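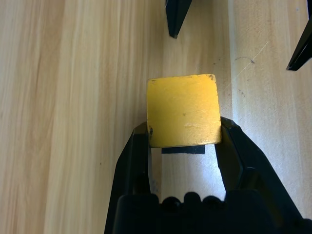
Photo: Lech Bednarek / Sostham bench group

Gripper comparison meeting, minutes
October 22, 2026

I took the notes again, so blame me for the spelling. Five of us in the room, plus Lech on the call for the second half. Minutes from the September meeting were approved once I fixed the part where I had the two finger sets swapped.

1. Cube pick results

We finally have a full set for the yellow cube. Both finger sets did 452 attempts on the same table with the same start positions. The Zotwood fingers dropped it 11 times, the Cheetham fingers 30 times. Most of the Cheetham drops came when the cube was turned so the fingers landed near a corner instead of flat on the sides. I said I thought the gap would be smaller, and Lech said he'd told me so in the spring (he had).

We went back and forth on whether the cube itself is part of the story. The paint is chipped at two of the corners and there's a scuff on the side right where the left finger presses. I'd like to keep using it, chips and all, and run a fresh one alongside. Agreed, but we mark them so the logs don't get mixed.

2. Wrist camera

Long discussion, longer than it needed to be! The view is good for seeing both fingertips against the cube. The trouble is glare. With the overhead light at full, the wood showing between the fingers goes nearly white and the cube detector gets jumpy. Two ideas: lock the exposure, or turn the light down. I'm for locking the exposure first — one change at a time, please. Lech wants to try a matte mat on the table, but then we lose the comparison with everything recorded so far. Parked until next time.

There was also a question about whether the other gripper's tips, up at the top of the picture, are confusing the detector. I pulled 319 stills before the meeting and got through over half of them. No clear answer yet. I'll finish the rest.

3. Controller

Benine controller is still on the old settings. The close command is fine but the force readout lags, and we can't agree on how much. I don't want to compare grip force between finger sets until we've sorted that out, so those columns stay blank in the sheet. If you filled yours in already, take them out.

4. To do

Me: finish the stills, send the sheet around.
Lech: exposure lock on the wrist camera, then repeat the corner picks with the Cheetham fingers.
Everybody: write down which fingers are on BEFORE you start a run. Two runs had to be tossed over this.

5. Other business

The spare finger screws are in the drawer under the monitor now — the left one. Somebody asked about trying a softer pad on the fingertips and we all liked it, but we ran out of time, so it goes first on the next agenda.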